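The Case Against the Magazine Holder

Every tidying book I have read tells me to give my paper a home. Stand it up, they say, and it will stop spreading. I have owned four upright holders and I remain unconvinced. Paper in a holder is still paper I haven't read.

Kanchan Upadhyay disagrees. She runs the Saturday sorting class at Mapplebeck and has, by her own tally, talked 264 households through their piles. Her rule is one holder per person and no more. When it is full, something goes. I asked what happens when the thing that goes is the thing you wanted. "You buy it again," she said, a little fast for my taste.

Photographs are harder. Upadhyay puts loose prints in a zippered fabric bag and goes through them once a year, in February. I see the appeal of a soft bag. I also know that a bag closes, and that I stop thinking about whatever is in it. Mine held 91 prints when I finally emptied it, and I could name the people in 20.
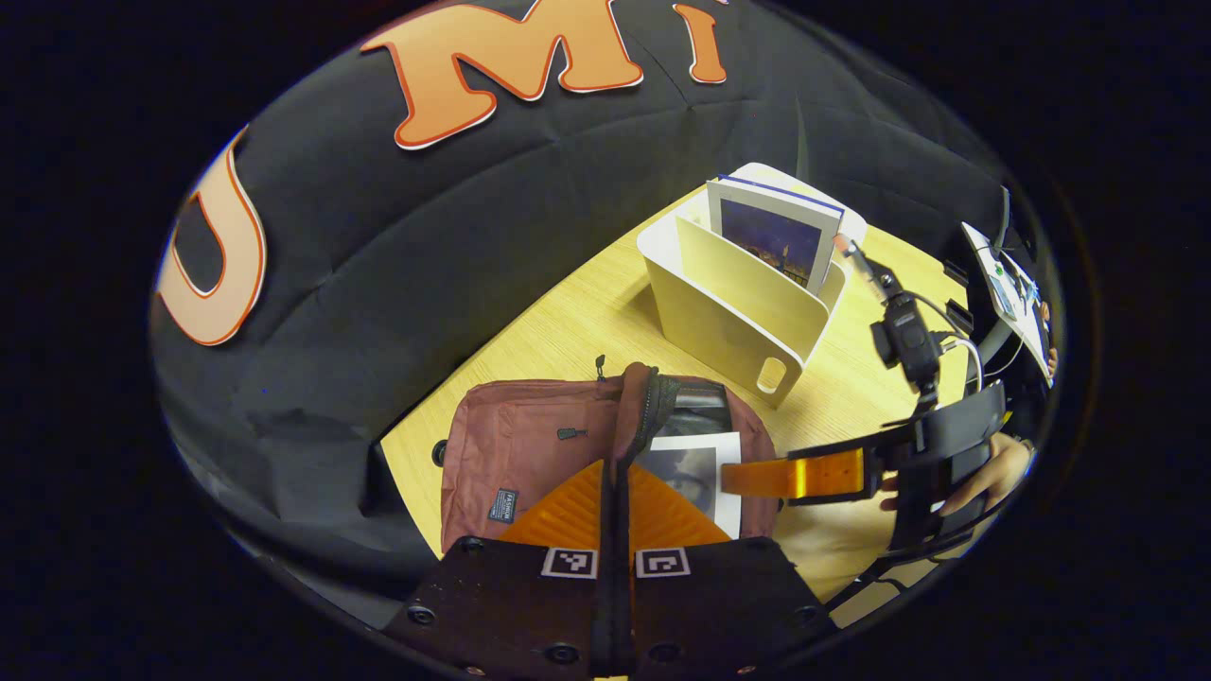
Folirberg, Sep 22, 2018

One magazine or thin book in a cream-white holder looks fine, I'll grant that. Most things look fine when there is one of them. The rose-brown bag, partly open with a gray face tucked in the top, is closer to how my own house works. Upadhyay would have me zip it up and move on to the next shelf. I'd want to know who it was first.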